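Session 8: Teaching by Hand and Teaching from a Distance

Instructor: Jerome Fajardo
Notes revised 30th January

Read these before the lab. They are written out in full this time, as too many people last term worked from the slides and came away thinking the whole subject was solved.

1. What is being claimed

The claim you will meet in papers and sales brochures goes like this. Programming a robot is slow and needs an expert. Showing a robot what to do is quick and needs anyone with hands. So we should stop programming and start showing.

I believe the first sentence. I believe perhaps half of the second. A person who can pack a box beautifully may be hopeless at packing one through a robot, and the skill of driving the machine is a skill like any other. It takes practice, and the practice is usually left out of the cost. When a write-up says that a task was "taught in minutes," look for how long the teacher had already spent learning to teach.

2. Two ways of showing

Teaching by hand (the books say kinesthetic teaching). You take hold of the arm, the motors go slack enough to let you move it, and you walk it through the job. The joint positions are recorded as you go.

What is good about it: you feel the weight of the arm and you feel contact. If the part jams, you know. The motion you record is one the arm can physically make, at least at the speed you made it.

What is bad about it: you are standing in the way. Your sleeve is in the camera's view for the whole recording, and the policy trained on those images may come to depend on the sleeve. It also gets very hard once the robot has a hand with fingers. Try posing four fingers and a thumb with your own two hands while also holding up the arm. Most people give up and fall back on a fixed grasp, and then the fingers might as well be a clamp.

Teleoperation. You stay out of the workspace and drive the robot through something else: a glove, a headset with controllers, a small copy of the arm, or in older setups a joystick. Your body stays out of the pictures, and fingers become possible.

The price is that you lose touch. Some rigs send force back to the operator, but many don't, and those that do often send back a buzz that tells you something happened and leaves you to guess what. Operators learn to watch for signs of contact instead. They watch a part tilt, or a fingertip stop moving. Keep that in mind when someone says the robot has "learned the feel" of a job. If the person teaching it had no feel, I would like to know where it came from.

3. The matching problem

Your hand and the robot's hand are different shapes. Your thumb base sits in a different spot, your fingers bend along different lines, and your fingertips are soft. Something in the software has to turn one into the other, and that step is called retargeting.

There are two common choices. You can match joint angles, so that when your finger bends, its finger bends the same amount. That looks natural on screen and is poor at pinching, because small differences in finger length leave the tips a little apart or pushed past each other. Or you can match fingertip positions, so that when your thumb and finger meet, its thumb and finger meet. That pinches better and can put the rest of the hand in odd poses.

Most working systems blend the two and tune the blend by eye. I have yet to read a paper that says plainly how much tuning went in. The Raltach notes in your reading pack come closest, and even there it is one line in an appendix.

4. Thin objects

Demos love cups, blocks and soft toys. They are wide, they forgive a bad grip, and you can be well off center and still pick them up. Ask to see a rod, a key or a sheet of paper.

A thin rod is a fair test for a hand. The tips have to meet on it from both sides at once. If the thumb arrives first it pushes the rod away, and if the finger arrives first it may roll it. When the rod is lying against a flat surface, the fingers also have to come in low without driving into that surface, and a hand with bulky knuckle housings has little room to do so.
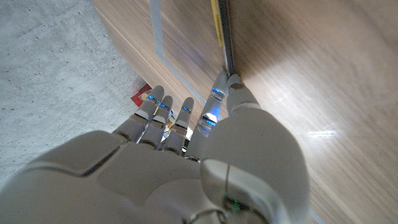 The next difficulty is what the camera can tell you. A wrist camera rides along with the hand, so the hand is always there, usually large, and the object is often half behind it. On a pinch grasp the most important spot is the spot between the tips, and that is the spot most easily hidden. From one still you can say that finger and thumb seem to be holding something. You can't say how hard, or whether the thing would stay put if you lifted. Shiny surfaces make matters worse, as a patch of reflected light moves with the camera and can look like an edge.

So please don't label a grasp "successful" from a single picture. Go forward in the recording. If the object came up with the hand, it was held. Otherwise write "contact, result unclear" and move on. I would sooner have a data set full of honest question marks than a tidy one I can't trust.

5. Reading a success rate

The Samonte study reports on 200 demonstrations. The Bremport group used 369 for a similar job and did worse. People like to argue about which method is better, but look first at the setups. Samonte started the object in one place, facing one way. Bremport moved it every time. The two numbers have little to say to each other.

Questions to ask of any result, yours included:

Who gave the demonstrations, and how many different people were they?
Were failed demonstrations kept or thrown out, and who decided?
Was the object moved between trials - and by how much?
Did the same person reset the scene and judge the outcome?
Was the robot tested on a different day, in different light?

The fourth one catches nearly everybody. Whoever resets the object learns, without meaning to, where the robot likes it.

6. For the lab

Work in groups of 2. One drives, one keeps the log, then swap. The station is called Tastgate on the booking sheet.

Before recording, spend a quarter of an hour just opening and closing the hand with nothing in it. Then touch each finger to the thumb, slowly, and write down which pairs meet cleanly and which don't. You will want that page later.

Record every attempt, bad ones too. Don't stop and restart a file because you fumbled. A recovery from a fumble is often the most useful part, and a robot that has only ever seen perfect runs has no idea what to do once it is slightly off.

If a finger stalls against a surface, back the arm away first and open the hand second. Doing it the other way round drags the fingertip and loads the joint. The stop button is to the operator's right. Use it early.

7. To hand in

One page on your own recordings, with the log attached. Say what you would need to see before you believed that the robot had learned the task and was doing more than replaying the path. Suggest one change to the setup that would break it if it hadn't.

Reading for next time: the Raltach appendix again, and the first half of the Bremport report. Skip the chapter on market outlook.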